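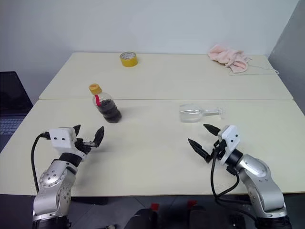

Search this forum
Search in titles only
Advanced search

Room Reservation Charges and the Revised Cancellation Period
Posted 2025-01-22 by Presholm Facilities Desk

Members are advised that the schedule of charges for shared meeting rooms at the Presholm building has been revised. The full-day charge for the large meeting room is now 70 dollars. Reservations canceled fewer than 11 days before the date of use will be charged in full. The former period was two days. Reservations confirmed before this notice was posted remain under the former terms. Comments may be entered in this thread and will be forwarded to the building office for review.

Surnport_Tenants
The Surnport Tenants' Association acknowledges the notice and wishes to record an objection to the cancellation period. Most of our member organizations plan their meetings one week ahead. Under the revised terms, every reservation they make would be past the point of cancellation on the day it is entered. We ask that the former period be restored for half-day reservations at the least.

ledger_and_key
I do not share that objection. For most of last year the large room was shown as reserved on the calendar and then released the evening before, when no other group could make use of it. My own organization was turned away on several such occasions and paid for space elsewhere. A longer period is a fair request to make of those who reserve early and often.

Surnport_Tenants
The previous poster describes a real difficulty. It is, however, a difficulty caused by repeat reservations. A group that holds the same afternoon every week for a year is in a different position from a group that needs the room once. The schedule treats both in the same way, and the second group will bear most of the cost.

northstair
May I ask whether the charge applies when the reservation is moved to another date instead of canceled? The notice does not address this point. Under the former terms a change of date was free of charge if the room was available.

Presholm Facilities Desk
A change of date is treated as a cancellation and a new reservation if it is requested inside the cancellation period. Outside that period, one change of date is permitted without charge. The wording of the schedule will be corrected to state this.

northstair
Thank you. I would respectfully suggest that this is a larger change than the one announced in the title of the thread – members who have relied on moving a date will not expect to pay twice.

Storell_Accounts
Storell holds an annual agreement with the building that includes 700 dollars of room credit. Please confirm whether a late cancellation will be drawn from that credit or invoiced separately. Our accounting period closes in November, and separate invoices for small sums are difficult to process after that month.

Presholm Facilities Desk
Late cancellations will be drawn from the credit first. An invoice is issued only when the credit has been used. Annual agreements are not otherwise affected until they are renewed.

ledger_and_key
On the matter of repeat reservations, the Ruotsalainen building limits each organization to two open reservations at any time. A third may be entered only after the first has been used or released. The cancellation period there is short, and I have seldom had trouble obtaining a room. I would support the same rule here, and I would accept a shorter period in exchange.

Surnport_Tenants
The Association could support a limit of that kind. We would ask that training courses be exempt, as they are commonly held on consecutive dates and must be announced to participants as a set.

ledger_and_key
I would be opposed to a general exemption. In my experience a good many meetings will be renamed as training courses within the month. An exemption granted on written request would be acceptable.

northstair
I agree with the written request. It should also be possible to see on the calendar which reservations are open and which are confirmed. At present both appear in the same color.

Presholm Facilities Desk
The proposal for a limit on open reservations, with exemption on written request, has been forwarded to the building office together with the objection to the cancellation period. The revised schedule remains in force in the meantime. The comment regarding the calendar has been passed to the office separately.

Storell_Accounts
Please also confirm whether unused credit carries over at renewal. Our copy of the agreement is silent on this.

Presholm Facilities Desk
Unused credit does not carry over. Questions concerning a specific agreement should be sent to the building office in writing.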